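Home Studies Notes Get in touch

August – posted by Hanna Mykhailiuk

Wanted: people who don't believe the label

We are looking for 11 people in and near Padstead to take part in a home study of canned drinks that say they help you focus. You'll have seen them. They cost twice what plain soda costs, they have a calm-looking leaf on the side, and they promise a "clear afternoon." I have bought a lot of them and had plenty of afternoons that were not clear.

I'm running this with Bohdan Polishchuk, who is a little more hopeful than I am. He thinks there may be something in it. I think people feel sharper after a drink because they stood up and walked to the fridge. We would both like to know, and neither of us trusts the surveys on the company websites, where everyone who answers already likes the drink.

What you'd be doing

For 3 weeks you drink what we give you at 2 p.m. on workdays. Some weeks it's the fancy stuff and some weeks it's flavored water, poured into the same plain cups so you can't tell. An hour later you do a short word puzzle on paper and write down how awake you feel. The puzzles are dull. I wrote them, so I can say that.

You also come to one Saturday session at the Clanda building, on the second floor. There is parking behind it, though the sign says otherwise.
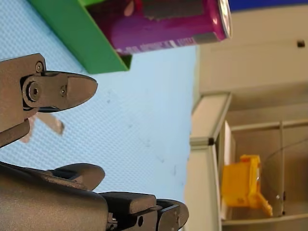
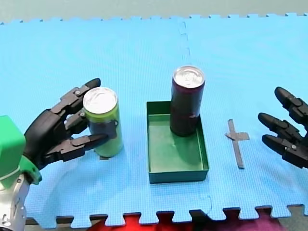
Two views from the same place. The green can is in the second.

Who we want

Adults who work at a desk most days and can keep a boring routine. We would like doubters as well as fans. If you sell, promote or get free cases of any drink, please sit this one out. The same goes if you are pregnant, take heart medicine, or have been told to stay off caffeine.

What you get

You get $200, paid by check when your last sheet is in. Miss a day and tell us, and you still get paid. Make up a day and we will probably spot it, as last time two sheets had the same coffee ring in the same corner.

You do not get a promise of better focus. We won't send you a wellness report either. You'll get the raw scores and our write-up, even if it says we learned nothing – a real chance with a group this small.

To apply, write a few lines on what you drink in a normal week and whether you think it does anything. Please don't send a résumé. Valentyna Vakulenko reads the mail and answers most of it within a week.

Contact: Valentyna Vakulenko, Clanda building front desk, Padstead | © Brilico | Back to top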